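Run 951

Build finished 4 a.m., maybe later. Trella still wouldn't hold a pose. The planner kept closing the left finger early — 26 frames early, every time, like it was scared of the paper.

She re-read the log. Scrolled. Coffee, gone. Somewhere in the Ustico branch a timestamp was lying to her and she was going to find teh thing.

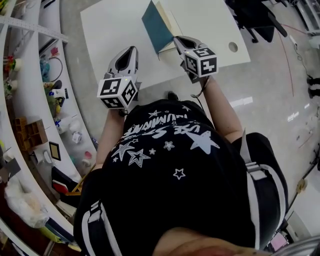
What does the planner do when two clocks disagree?

It trusts the newer one and throws the rest away.

So that was it. 122 lines down, one bad offset. She fixed it, pushed, didnt run the tests — then ran the tests. Left finger waited. She put her head down on the keyboard and typed a row of j's into Zurkley.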